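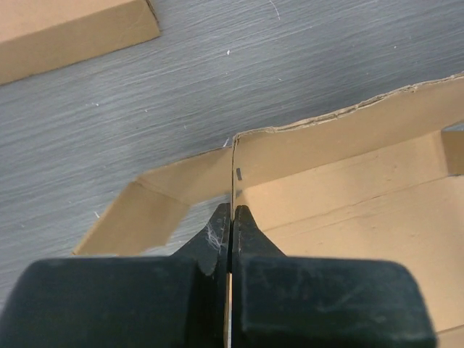 Oksana Skoryk replied that the pale ale was still pouring mostly foam after the line clean, and that swapping the keg had made no difference. She asked for the ticket to be reopened.

**Site:** Varnier, front bar
**Product:** Mekonnen pale ale, long-draw line with glycol trunk
**Monitoring:** Datell pressure and temperature
**Status:** Closed (see last entry)
**Handled by:** Brock Beaudoin

## Reported fault

First glass of the day is nearly all foam. Second is a bit better. Pours settle down once the bar is busy, then go bad again after any quiet spell. The lager on the next tap is fine. Same glycol trunk, same cold room, different secondary regulator.

## Log

**9:20** – Reopened. Asked Oksana for the cold room temperature and whether the lager has been bad at any point. Lager never bad. Cold room steady overnight according to Datell, no alarms.

**9:45** – Asked for a test pour before anyone else used the tap. Result: 300 mL glass, 70 mL of it foam after settling. Oksana says that is the best it has been all morning and the first one went straight down the drain.

**10:10** – Checked that the Satis coupler is seated and the keg seal isn't torn. Coupler taken off, washer looked at, refitted. No hiss, no bubbles with soapy water. No bubbles in the beer line at the keg end while pouring either.

**10:30** – Glycol return looks normal. I don't want to chase this further while the lager is pouring properly off the same trunk. Python insulation at the bar end was already redone on the previous visit.

**11:05** – Pressure. Dial on the pale ale secondary reads 78 kPa, where we set it. Datell has the same line at 143 kPa. One of them is wrong.

Oksana's note from the same time:

> The dial was on 78 when I looked, but I'd just poured a few. I didn't look at it first thing. Should I have?

Yes please, tomorrow before opening, and take the number down before touching the tap. The Datell reading on the screen was also stale, its last sync was before opening, so the two numbers weren't taken at the same moment.

**11:20** – Pulled the overnight trace. Pressure is flat at the set point until last pour, then climbs slowly and holds at 143 until the first pour in the morning, when it drops straight back. Same shape on the previous nights. The lager trace is flat all the way through.

**11:40** – That is regulator creep. The seat isn't closing fully, so gas keeps getting past it when there's no flow. The beer picks up extra CO2 while it sits, which fits with the bad first glass and with the trouble after quiet spells. It also explains why the new keg only behaved for a little while.

**Interim steps sent to the bar:**

1. Shut the gas isolation valve to the pale ale at close.
2. Open it again before the first pour.
3. Don't turn the regulator down to compensate. It will pour flat and slow later in the day.
4. Vent the headspace on the current keg once, at the coupler relief, with the gas off.

**15:15** – Oksana reports a better afternoon, still a bit lively on the first pour after lunch. Expected, the keg is overcarbonated and will stay that way for a while.

**Next day, 8:50** – Isolation valve was shut overnight. Trace flat. First glass had a normal head. Dial and Datell agree this morning, so there's nothing wrong with the sensor and I've cancelled the request to recalibrate it.

**13:30** – Replaced the secondary regulator. Kept the old one for a seat kit. There was grit on the seat, probably from the gas line work in October. Blew the line out before fitting the new one and checked the lager side too – clean.

**14:10** – Set to 78 kPa under flow, then left it with the tap shut for half an hour. No climb.

## Follow-up

- Datell high-pressure alarm on this line was switched off. Turned back on and pointed at the bar's email as well as ours.
- Bar to leave the isolation valve open overnight from now on so the trace shows whether the new regulator holds.
- Oksana asked about credit for the wasted beer. Passed to accounts with the pour log, separate ticket.

**Two days later, 9:05** – Overnight traces flat with the gas on. Oksana happy for this to be closed. Closed.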